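Section 6. Fabric Tasks

6.1 Scope of this section

This section covers the set-up and running of fabric tasks on the Jekevik two-finger arm. It applies to picking up, lifting, spreading and folding household textiles. Hard goods are covered in Section 5.

Read 6.2 before planning any work around the arm. Fabric is the weakest category of task the arm supports, and operators who come from the hard-goods procedures tend to expect too much of it.

6.2 What the arm can and cannot do

The following ratings were set by the Cundarus test bench and reviewed by Azucena Villalobos on 6 October 2018.

Supported without supervision: picking up a single flat cloth by a raised edge; carrying it to a bin; releasing it.

Supported with an operator present: folding a rectangular cloth in half; hanging a cloth over a bar; gripping pleated or gathered fabric at the hem.

Not supported: fitted sheets, garments with sleeves, socks, anything with a drawstring, and any cloth that is wet. Do not attempt these by changing the grip force. The limit is in finding the edge and predicting where the cloth will move, and more force does not help.

In bench runs of 100 single-cloth pickups, the arm needed a second try on 34. A person does the same job faster and will continue to do so with this software release. The arm is useful where the task is dull, repeated and not urgent.

6.3 Before you start

1. Set the arm to Standby and wait for the status light to stop blinking.

2. Check both fingers for burrs, adhesive residue and lint. Wipe with a dry cloth. Lint packed into the finger holes should be removed with a wooden pick, never with a metal tool.

3. Clear the work surface of anything the fabric could drag with it.

4. Open the Task menu and choose Textile. The grip limit changes to the textile value. Confirm that the display reads 700 or lower before you go on.

5. Lay the fabric within reach, with the edge to be gripped facing the fingers.

Note: The grip limit is a unitless setting. It cannot be compared with the values printed in manuals for the earlier Camacho controller.

6.4 Gripping pleated fabric at the hem

Pleats give the fingers something to close on, but they also hide how many layers are between the tips. A grip that takes in too many layers will crease the cloth. A grip that takes in too few will slide off when the lift begins.

1. Select Approach, then Low. The fingers move in from beneath the hem.

2. Jog the arm until the tips are close to the lower edge of the fabric. Use the slow jog speed only.

3. Stop when one finger touches the cloth. Compare the position with Figure 6-2.

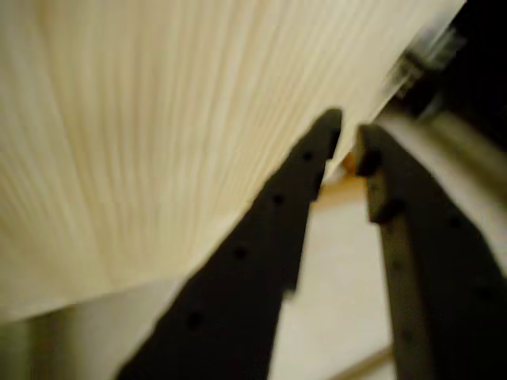
Figure 6-2. Gripper fingers at the hem of a pleated cream-colored fabric. Note the narrow gap between the tips.

4. Press Close. The fingers move together in short steps and stop at the grip limit.

5. Press Test Lift. The arm rises a short distance and holds.

6. Watch the hem for 2 seconds. If it slips, press Open, back the arm away and repeat from step 2.

7. If the hem holds, press Continue.

CAUTION: Keep hands clear of the fingers during Close and Test Lift. The textile grip limit protects the cloth — it is not a personal safety limit.

CAUTION: Do not use Test Lift on fabric that is still attached to a rail or frame. The arm cannot tell a snag from the weight of the cloth.

6.5 When the grip fails

Fingers close on air. The tips stopped short of the hem. Approach again and jog closer before pressing Close.

Fabric bunches ahead of the fingers. The approach is too fast or the work surface is too slick. Place a non-slip mat under the cloth.

Grip holds, then creeps during the lift. Clean the fingertips. If creep continues, fit the Jurken textile pads (see 9.3) and run finger calibration again.

Arm reports Edge Not Found. Pale cloth on a pale surface is a common cause. Change the surface or select Manual Edge and mark the hem on the display.

After three failed grips on the same piece, stop and finish it by hand. Further attempts usually leave the cloth in a worse position than the first one did.

6.6 Logging

Record each failed grip in the task log with the fabric type, the approach used and the step at which it failed. Send logs to Apolinar Maldonado at the end of every shift. Entries marked only "failed" are returned to the operator.

Folding is covered in 6.7. Complete at least one supervised hem grip before going on to it.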